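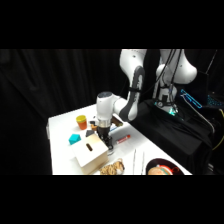
Folk-pop quartet Gelov return with their second album, "Markolham"

21 November 2019

Gelov, the four-piece who have spent the past few years filling small rooms with big harmonies, are delighted to share their second full-length album, "Markolham," out today on Jarnitz Records. It runs to 9 songs and 38 minutes, and anyone who fell for the band's debut will find plenty to come home to, along with a few turns they may not see coming.

The album takes its name from the little river town where the band rented a drafty house in September of last year, planning to stay a week and write a song or two. They ended up staying long enough to learn the bus timetable by heart. Most of the record was written at the kitchen table, with an upright piano in the next room that had (as the band fondly puts it) "two good octaves and a lot of opinions." That piano can be heard all over the finished album, most clearly on the opening track, "Salt on the Step," and again on the slow, lovely closer, "Borkowska."

"Borkowska" is also the lead single, and it may be the warmest thing Gelov have put their name to. It starts with one voice and a plucked guitar, and takes its time letting everybody else in, until the last chorus arrives with all four singers, a pair of clarinets and a good deal of foot stomping. The song is named for the street where two members of the band first shared an apartment, and it is full of the small stuff of those years: borrowed coats, burned toast, neighbors singing through the wall.

Elsewhere, "Lantern Weather" picks up the pace with brushed drums and a fiddle line you will be humming all afternoon, while "Ask Me in the Morning" is the closest the group has come to a proper dance tune.

"We wanted it to sound like people in a room who like each other," the band says. "We left in the chair creaks and the laughing. There was a version without them and we all missed it."

Gelov will take the new songs on the road this winter, playing with an expanded lineup that adds clarinet and cello. Rooms on the tour hold up to 80 people, and the band will play two sets each night, the second made up largely of older favorites and requests.

"Markolham" is available now on vinyl, CD and all the usual streaming services. The vinyl edition comes with a lyric booklet drawn by the band. Review copies, press photos and interview requests are available from the Jarnitz Records press office.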